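Re: [Janbridge-kitchens] Top compartment, what goes where
August 2024

Allum wrote:
> We keep the things we use daily in the top compartment and
> everything slow-moving lower down. Took 2 evenings to sort out
> and I'd never go back. Anyone with a tall fridge should try it.

I'm not convinced. I've read this advice on the list since June and it always seems to come from tall people. Our fridge is a tall silver one against the back wall, with a separate compartment at the top, and to get at anything in there you have your arm up over your shoulder with the elbow bent. Fine for one small thing. I wouldn't want to lift a full jug out of it before breakfast.

The other trouble is that small things vanish. Put one little item up there, let it slide behind whatever is in front, and it stays until it has grown fur. Last winter I found a jar of capers 6 months past its date. 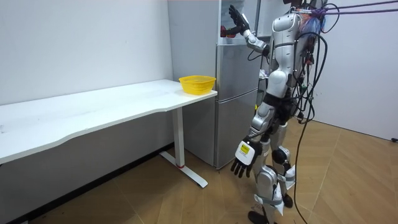 Skerkness wrote back that height isn't the problem, depth is. A shallow tray fixes it, because you pull the tray out and everything comes with it, and hers cost less than the capers did.

Maybe. I've bought trays before. The first one was 56 cm long and the door wouldn't shut on it, so measure the inside with the door closed in mind. The second one just became the place where half lemons went.

So I'd still put daily stuff at chest height and leave the top for things you want twice a month. If someone has run it Allum's way for a whole summer with kids in the house, I'd like to hear how many times they got the step stool out. My guess is almost 100.

Sastry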